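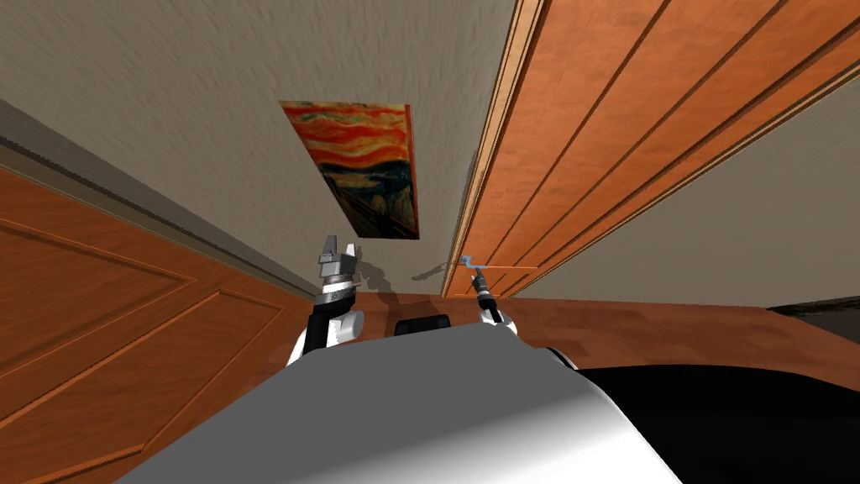
Ollex two-arm upper body kit

Ollex is a torso, two arms and two parallel grippers that you put together yourself, at home or on a shared workshop bench. We designed it at Clelside, a members' workshop with one long room and never enough clamps, and it has been our favourite thing to work on ever since. The kit comes with the shell, the joints, the wiring and the complete Grikine room set, so you can have both arms moving in simulation before you have opened the first bag of screws.

Please do start in simulation! It costs nothing but time, you can't trap a finger, and when an arm goes through a door you press reset and have another go. Most of our members spend a week or two there and come out knowing exactly how they want their real one set up.

What the kit includes

Torso shell, in white with a gloss black lower section
Left and right arm, sold as parts, not assembled
2 parallel grippers
Joint controllers and a full wiring loom, labelled at both ends
Quintana control board with the firmware already on it
Bench clamp plate and fixings
Hex keys, thread lock, cable ties (more than you need)
Grikine room set, as a download

You will need to find a 24 volt power supply, a computer running Linux and a solid bench. A wobbly bench makes for a wobbly robot, and no amount of tuning will hide it.

Key figures

Price: £867, including the room set
Reach, shoulder to fingertip: 800 mm
Joints: 9 per arm, counting the gripper
Grippers: 2, parallel, swappable without rewiring
Finish: white shell, black lower body, silver-grey fingers

The arms

Each arm goes on from the shoulder outwards, and the two sides are built in the same order, so the second one goes together far faster than the first. The joints click into a keyed collar before you do up the bolts - you'll feel it seat. If you don't feel it, take it off and turn it until you do. Forcing the collar is the one way we know of to ruin a joint on day one.

Cables run inside the arm as far as the elbow and outside it from there on. We tried it all inside on the early builds and it looked lovely, but swapping a gripper meant an evening with tweezers. Outside is better. Leave a loop of slack at the wrist, about as big as a teacup handle.

The grippers

The fingers move together and stay parallel, which suits boxes, blocks, handles and anything with two flat sides. Thin tools are harder and a lot more fun. A slender stick in one gripper gives you a useful practice piece: you can work on reaching past the fingertips, touching a door frame with the far end, and bringing the tool home again without clouting the other arm. In the room set we use a light blue one, as it shows up nicely against all the orange wood.

Rubber finger pads come fitted. They wear, so there is a spare set in the bag with the cable ties.

The Grikine room set

Here is where we may have got a bit carried away. The first version was a grey floor and a grey box, and everybody was bored of it by the end of the evening. So the rooms now have wood grain, raised door panels, grooved panelling, rough beige plaster and a picture on the wall, that swirling orange sky over the railing that everyone knows from posters. It makes practising a pleasure, and it is useful too. Plain grey walls are very kind to a vision program, and real houses aren't.

Shadows are switched on from the start. The arms and grippers throw soft grey ones on the wall behind, and they are worth watching while you drive, as they give you a second clue to how close the fingers are. Turn them off if your computer is struggling. The rooms run noticeably faster without them.

The view can be tipped and turned as far as you like. Steep angles take some getting used to, but they are good for seeing over the top of the shell to what both hands are doing. If you lose track of which way is up, press Home and it levels out again.

You can bring in your own objects as well. Keep the shapes simple for collisions and save the fine detail for what you see. A mug with a hollow handle will slow everything down, while a mug with a solid one behaves perfectly well.

Moving from screen to bench

The Quintana board takes the same commands as the room set, so a routine that you have saved in one will load in the other. It won't be perfect first time. Real joints have a little play in them, and real cables pull. Run everything at quarter speed to begin with, keep the stop button where your free hand can reach it, and clear the bench of anything you're fond of.

Calibrate with the arms hanging straight down, then again with both raised. The second pass is easy to skip and you will regret skipping it, usually when the grippers meet in the middle.

Known niggles

The black lower section shows every fingerprint. A dry microfibre cloth sorts it out, but don't use glass cleaner as it leaves a haze.
The right shoulder bolt is awkward with the short hex key. Use the long one.
Room set: saving while an object is held sometimes drops it on reload. A fix is planned for June.

Ordering

Kits are packed in small batches at Clelside and go out in two boxes, shell in one and arms in the other. They don't always arrive on the same day. Spare fingers, pads and single joints can be ordered separately, and the room set can be downloaded without buying a kit, so have a play with it first.

Page last updated 24/01/2019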